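Orkance stops delivery of Quan software update after fault in gripping force

Grutach, Feb 13, 2019 – Orkance informs its customers that the delivery of the newest update for Quan, our control software for two-armed household robots, is stopped with immediate effect. In our simulation tests we have found a fault which can lead to a too high closing force of the gripper. No person was injured and we have no report of damage at a customer.

The fault was found in the living room task, in which the robot must take a candle holder from the top of a TV stand and put it down again at another place. In 164 simulated runs with the new update, the gripper did not stop closing at the set force in two runs. In both runs the wrist camera had lost the object for a short moment while the fingers were already moving. The software then kept the last closing command and did not go back to the safe value, as it is written in our safety description. The same task with the previous version was repeated 100 times without this fault.

"Two runs are two too many," says Vinzenz Wieser, head of product safety at Orkance. "A candle holder can maybe stand a strong grip, but a hand can not. We prefer to tell this to our customers now, also when it is not pleasant for us."

The update was already sent to 40 test customers. These customers have been contacted by telephone and by e-mail. We ask them to do the following:

Switch off the robot at the main switch and not only with the app.
Install the previous version from the service stick which was delivered together with the robot.
Until this is done, keep children and animals out of the working area of both arms.

All other customers do not need to do anything. The gripping module Flestomach, which is sold separately, has its own force limit and does not have the fault.

The corrected update is planned for April. Before it is delivered, the living room task will be run again completely, with new cases in which the view of the camera is interrupted on purpose. The results will be published on our website in the service area, together with a description of the cause.
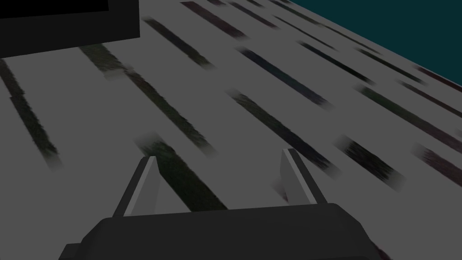
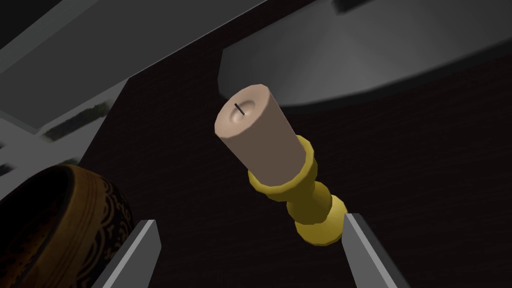
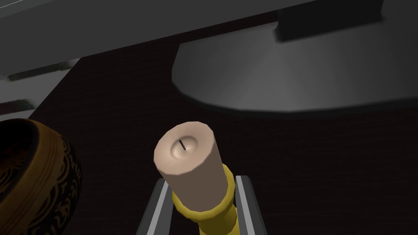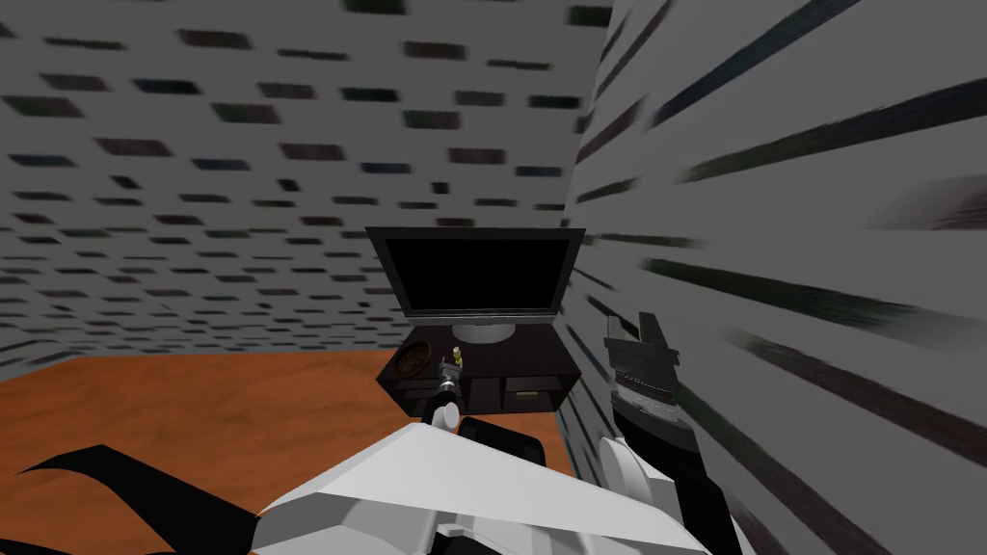 Living room task in the simulation (computer renderings). Second and third picture: gripper fingers at the candle holder. Fourth picture: the robot's arms and the TV stand. Pictures: Orkance

Contact for press and customers: Vinzenz Wieser, Product Safety, Orkance, Grutach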